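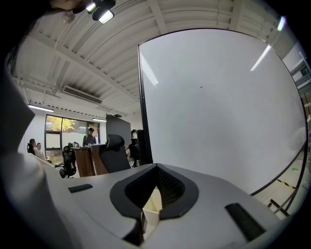 Ticket 109, Gillville site, opened 8 Jan 2026 by Anastasia Tsoukalas. Since the Raptis scheduler went live, pick tasks go to handhelds and the morning allocation is no longer written up. Staff still check the whiteboard, now mostly blank, and 19 tasks timed out unaccepted. Alert timeout raised from 30 to 400 seconds – no change.

Update, F. Papadakis: handhelds were muted by default profile. Profile corrected. Request to put shift names back on the board passed to Hurnham. Pending.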